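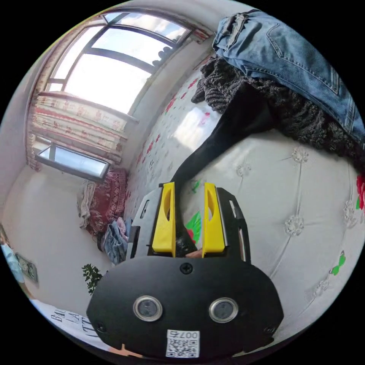
キルトベッドカバー「Onetti」 白・ロゼット飾り

再入荷しました。9月に切らしてからお待たせしてすみません。今回分は2020年12月中の出荷です。

白地のキルティングに、布でつくった立体のロゼット。花柄は小さいピンクと赤の花が散ったところと、大きめの赤い花に緑の葉のところがあります。柄の出かたは一枚ごとに少しずつ違うので、位置の指定は不可。

サイズ
シングル/セミダブル/ダブル
どれも床につかない丈です。垂らして使いたい方はひとつ上のサイズを。迷ったらベッドの幅とマットレスの厚みを書いてメールください。

素材
表地 綿
中わた ポリエステル
裏地 綿(白無地)

洗濯
ネットに入れて弱水流。ロゼットは内側にたたんでから。
乾燥機は不可、つぶれます。つぶれてしまったら霧吹きして指でつまんで起こす、だいたい戻ります。
漂白剤は赤い花の色が落ちるのでやめてくだい。
縮みは最初の洗濯で約2%。

使ってみて(店の者より)
洗濯物をたたむ台がわりにベッドを使う人、多いと思います。うちもそう。白いので黒い靴下やレギンスが一目で見つかる、これは地味に助かる。逆に黒い服の毛羽はつきます。粘着ローラーは縫い目に沿って軽く。ロゼットの上でごろごろやると糸が浮くので、そこだけ手で払う。
ファスナーや面ファスナーのついた服は先にとじてから置くこと。引っかけます。

デザインはKibet Owino、縫製はYeomの工場。前のロットよりロゼットの根元の留めを強くしました。前のをお持ちで糸がゆるんできた方、送ってもらえれば直します(送料だけご負担)。

セット内容
ベッドカバー本体 1枚
共布の補修布 2枚
枕カバーは別売り。同じ柄の「Beta」と、無地の「Faron」があります。無地のほうが合わせやすいです、個人的には。

よくいただく質問
・掛け布団の代わりになる?
薄手なので冬は無理です。春から秋の昼寝くらいなら。
・日焼けする?
窓ぎわのベッドだと花の色が少しずつ薄くなります。たまに頭と足の向きを入れ替えてください。
・猫がいますが
ロゼットで遊びます。おすすめしずらい。
・たたむとどのくらい?
シングルで座布団を重ねたくらいのかさ。圧縮袋は跡が残るので長期は避けて。
・アイロンは?
平らなところだけ、中温であて布。ロゼットには当てない。

返品・交換
到着後10日以内、未使用・未洗濯に限ります。糸の始末が甘いなど気になる所があれば、写真を添えてご連絡を。担当はKhoa Laです。返事は翌営業日になることもあります。

在庫はダブルが残りわずか、シングルはまだあります。セミダブルは次の便待ち、入荷のお知らせメールに登録できます。

ギフト包装できます(不織布の袋とリボン)。のしは不可。注文時に備考欄へ「包装希望」と書いてください。書き忘れたらすぐ電話を、出荷前なら間に合います。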